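Startseite > Werkstatt > Roboter & Automatik > Faltenbalg am Hubzylinder schützen

Suchbegriff eingeben … Suchen

Wer wie ich einen Hubarm in der Gemeinschaftswerkstatt baut, kennt das Problem: Irgendwann frisst sich der Sägestaub in die Führung. Bei mir war es im September so weit, da hat der Siltska nur noch gequietscht! Also hab ich mir eine Hülle aus weißer Folie gebastelt (4000 Hübe hat die erste gehalten, gar nicht schlecht für so ein Stück Plastik).

Ihr braucht einen Streifen Folie, 541 mm lang, doppelseitiges Klebeband und zwei Schellen. Meine sind von Kurek, andere gehen genauso. Strom aus, Arm ganz nach oben fahren und abstützen – bitte wirklich abstützen, Pascual hat sich da mal böse die Finger geklemmt.

Dann rollt ihr die Folie zum Rohr und lasst sie 23 mm überlappen. Ich hab erst weniger genommen und mich schwarz geärgert, weil die Naht beim Anziehen aufging. Die Naht kommt auf die Seite zum Faltenbalg, da kommt man später noch gut dran.
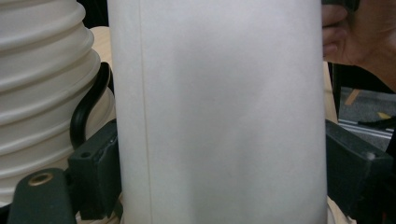

Weißer Zylinder zwischen den dunkelgrünen Haltern, links daneben der Faltenbalg. Oben rechts mit der Hand festhalten.

Jetzt die obere Schelle nur leicht anziehen, alles gerade rücken, dann die untere. Achtet auf den Abstand zum Balg, der braucht beim Zusammenfahren Luft. Kabel danach neu verlegen und einmal von Hand durchbewegen, bevor ihr den Strom wieder einschaltet.

Zum Testen lasse ich 40 Hübe mit halber Geschwindigkeit laufen und schaue dann nach der Naht. Wenn sie sich irgendwo hebt, Schellen lösen und noch mal von vorn – nervt, geht beim zweiten Mal aber viel schneller. Den Trick mit dem Klebeband hab ich übrigens von Nahuel Garrido, danke dafür!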